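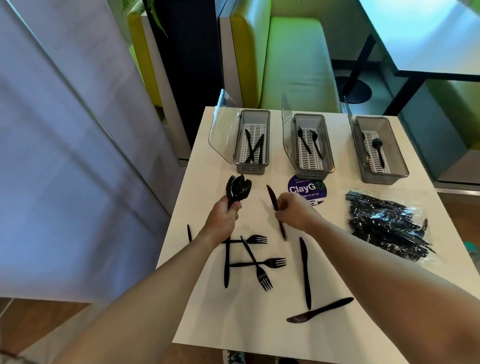

Call for participants: the Mandton lunch diary study

We are looking for adults who live or work in Mandton and who doubt most of what they read about lunch.

You've probably seen the claims. A proper midday meal makes you sharper in the afternoon. Eating at your desk is bad for you. Eating with coworkers makes a happier office. The Lalance office park put up posters last year saying all three, and we wrote to ask where the numbers came from. We got back a link to a survey by a company that sells catered lunches. It had 88 respondents and every one of them was already a customer.

We don't know if the claims are wrong. We'd like to see them tested by somebody who isn't selling sandwiches, and we have a small grant to try. The study is called Rerament. It runs for 8 weeks starting in June.

What you would do

Keep a short diary on workdays. Write down what you ate, where, who with if anyone, and how long you sat. At three in the afternoon you do a reaction test on your phone or on paper. It's dull. People in our trial run said so and we haven't found a way to make it less dull without spoiling it.

For two of the weeks we will ask you to change your routine, for example to eat with other people if you usually eat alone. You'll get your instructions in a sealed envelope at the start of each of those weeks. Please don't sign up if you already know you won't follow them.

There is one group lunch at the start, in the ground floor room at Sequeira Hall, where we hand out the diaries and go over the forms.
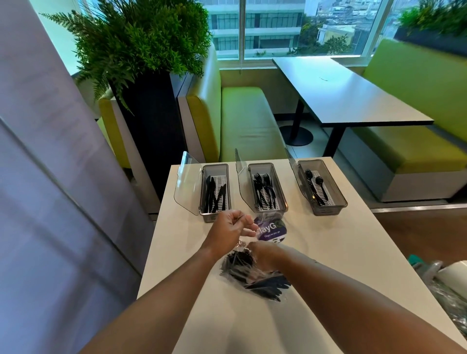
Black plastic knives in a clear bag, on a white table.

Who can take part

You must be 18 or over and work at least four days a week, any kind of job. Night shift workers are welcome, and we will move the test time to suit. We can't take people who work in food sales or who are in a paid diet program.

You do not have to believe in the study. We would like some people who think it's a waste of time, as the last few lunch surveys in this town were filled in by fans.

What you get

$10 for each full week of diary, paid at the end, and the group lunch. You will not get diet advice, a wellness score or an app. If you drop out we pay for the weeks you finished.

What we do with your answers

Your name is kept apart from your diary. We will publish the results whatever they say, including if they say nothing much, and that is quite likely in our view. The raw figures will be put up with the names taken off so that others can check our sums.

To apply, pick up a form at the Sequeira Hall front desk or ask there to have one mailed to you. Put "Rerament" on the envelope when you send it back. Forms that leave the job question blank will be returned.

Posted March 2019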